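4.2 What people do with their cleaning cloths

Last updated: 2018-04-19

I should say at the start of this section that I never meant to write about cloths. The project was about how shared kitchens in Stollow divide up the small jobs, and I had a nice tidy plan with rotas in it. But when I sat down with the diaries, the word that kept turning up was "cloth" (or "rag", or "the blue one", or in one house "Kevin"), and after a while it seemed daft to keep ignoring it.

We had 1,796 diary entries in all, and 623 of them mention a cloth, a towel or a sponge. That's a lot more than mention the bin, which I'd have put money on. Godfrey Owino did the first round of coding and I did the second, and where we disagreed we sat in the canteen and argued until one of us gave in. Most of our arguments were over whether drying up counts as cleaning. I still think it does.

The first thing that came out of the entries was colour. Nearly every household had some sort of colour rule, but hardly any had written it down. In Mireck Street the dark cloths were for floors and the pale ones for plates, whereas two doors along it was the other way round, and a lodger who had moved between the two got told off in both! People also talked about colour when they wanted to say whose cloth it was. One of our diarists bought a purple one "so that I'd know", and she was quite cross, three entries later, to find it under the sink.
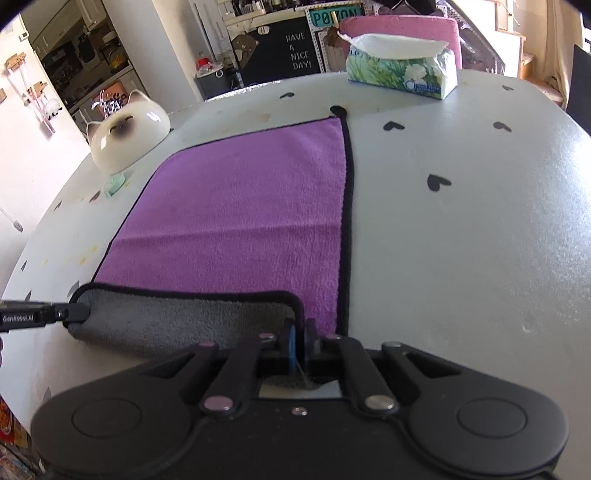

Figure 3. Purple microfiber towel with black stitched border, on a table with heart decals.

Texture mattered too, though people found it harder to talk about. They'd say a cloth was "grabby" or "too nice for that". Plush ones tended to get promoted: they started out on the worktop, and then someone decided they were really for glasses, or for the good table, and from then on using one on the hob was a small crime. Flat, thin cloths went the other way and ended up on the floor within a month or so. Herrera found much the same thing with bath towels, and I think her idea of "sliding down the house" fits our kitchens very well, even if ours sometimes slid up.

Then there's where the cloth lives. I'd expected hooks and oven doors, and we got plenty of those, but a fair number of diarists left the cloth lying flat on the table on purpose. A flat cloth was read as a message. In the Wundex flats it meant "I've wiped this, please don't put your shopping down", and in one of the Mireck Street houses it meant "somebody else's turn". You can imagine what happened when a visitor folded it up to be helpful.

I did try to link all this to how fair people thought their household was (the question from the March survey, see section 3), and I'm afraid the picture is muddy. Houses with strict colour rules weren't any happier than the rest. Houses where one person did all the washing of cloths were a bit grumpier, but there were only a few of them and I wouldn't lean on it. Godfrey thinks we should have asked who buys the cloths as well as who washes them, and he's probably right. We've added that to the second diary, which I come to in section 5.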